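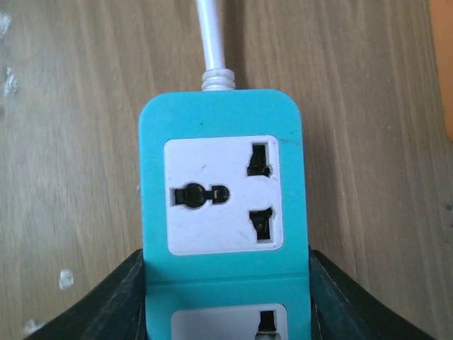 The gripper comparison at the Menon workshop has reached the part we had all been looking forward to, where the two candidates stop squeezing foam blocks and get to work on the kind of things people really keep around the house! Each one is being given the same 48 objects and the same wrist camera, so that whatever difference we find should come down to the fingers. The turquoise power strip has become a bit of a favorite – it is smooth and slightly glossy along the sides, it drags a white cable behind it, and a pair of black fingers has to close on both sides of the housing and keep it from turning. The Prundix gripper went first and has logged 1,000 grasps on the full set so far, with the Draltitz one following on the same wooden table in the new year.

We have also been pleased with the camera, which gives a sharp enough view of the sockets that the operators have mostly given up leaning over to check (their backs are grateful). Softer finger pads were fitted back in August, and 16 of the objects are being repeated with the old pads for anyone who would like to see both sets of results. The tables will go up on the Nirkmont project page once the second gripper has had its turn, and questions are very welcome in the meantime.

Posted 12/24/24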